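Robot Software Systems
Unit 3: Teleoperation and the Wrist View

Reading for this unit: McKinnon course reader, section on frame transforms. The lab exercise is due on Jan 21, 2018.

3.1 Frames

The Pledosix control stack keeps three frames of reference: the base, the wrist and the operator's headset. A hand pose measured in the headset frame must be converted to the base frame before it is sent to the arm controller. Students should write each transform with both frame names in the variable. Most errors in last year's submissions came from a missing inverse.

3.2 Using the wrist camera

The wrist camera turns with the hand, and the horizon in its image may lie at any angle. A detector trained only on upright images will perform poorly on this input. Two remedies are covered in the course: rotating the image by the roll angle reported by the arm, and adding rotated copies to the training set. Parts of the hand can also hide a large share of the view. These pixels should be masked before any features are matched. 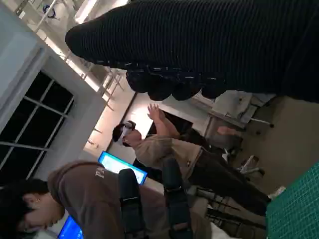
Figure 3.1. Wrist camera view at a steep tilt, with the ribbed black hand across the upper half and a person in a VR headset beyond it.

For the view in Figure 3.1, a fixed rectangular mask is a poor choice, as the hand extends diagonally. The mask should be drawn from the hand model and the current joint angles.

3.3 Lab exercise

The Fledton log supplied with the Fastel toolkit contains 2,056 wrist images with matching joint states. Use the first 900 to tune the mask and keep 186 of the remainder for testing. Submit:

1. The roll correction function and its unit tests.
2. Mask overlap scores for the test images.
3. One page on the cases in which the mask failed.

Late work is accepted only with prior approval of the department.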